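Bench notebook, arm cell 2, Durport
2020-04-06

Protective stop on the pod coffee sequence again, same spot in the program as last time. Writing it all down before I change anything, so Florante can check me when he picks this up.

What happened

Started the sequence from home with the mug on the upper tier and the brewer on its taped marks. The pod step went through. The arm was moving over to the bottle waypoint when the controller threw a joint torque fault and braked. I was outside the tape line with the pendant in hand. No one was near the table. No damage to the fingers that I can find, and the brewer did not shift.

Cleared the fault, jogged up 10 cm in Z, sent it home at low speed. It homed fine. Ran the same thing 4 times after that and got the stop on 3 of them. The one good run used the old waypoint file from November, which I had loaded by mistake.

Wrist camera

The wrist view is no help in this stretch. The arm is moving too fast for the exposure we have set, and everything close to the camera smears. The clear plastic is the worst of it, with the tan of the table coming right through between the two ends. The reflections on the dark curved thing next to it turn into long white dashes, and the detector has been putting boxes on those. Two of the logged detections before the fault are on dashes and not on the plastic at all. 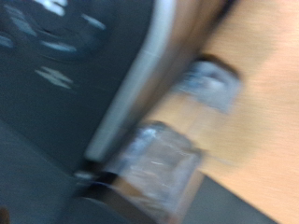 What I think it is

The Drevdale planner takes the last detection as the target if it is over threshold, with no check on how old it is or how fast the wrist was going. A bad box gives a target that is too low and too far over. The arm speeds up toward it, the torque estimate on the elbow climbs, and the safety limit does its job. So the stop itself is correct behavior. I do not want anyone raising the torque limit to get past this.

Other possibility is the gripper payload setting. Hakus changed the finger pads and sent new mass figures, and I can't find a note saying they were entered. If the payload is wrong the estimate is off for every move, and fast ones would trip first. That would also fit the November file working, as those moves are slower.

Checked so far

Cable on the upper arm: moved it by hand through the range, no snag.
Gripper fingers: open and close, no binding.
Flange bolts: all tight.
Controller log: 4,000 lines, exported to the shared drive under Dela Peña. Nothing odd before the fault apart from the detections.

Setup for the next runs

Left everything where it was. Mug toward the back of the upper tier, handle out, brewer lid up with the pod sitting in the holder. Please don't close the lid. The step after the pod expects it open, and I want the start state to match. 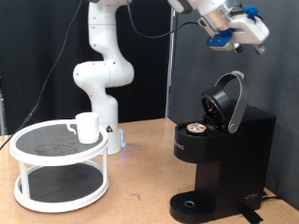
First run should be at quarter speed with detections logged but not used, so the arm goes to fixed waypoints only. If that trips, it's payload or mechanical and we stop looking at vision. If it's clean, bring the speed up in steps and note where it goes.

Then enter the Hakus figures, whatever the result, and run the payload check from the pendant menu. Write down the old value before overwriting it.

Florante Enriquez has the key for the mode switch. Keep it in manual until the payload check is done.

Still to do: exposure time on the wrist camera, age limit on detections, ask Hakus which pads these are.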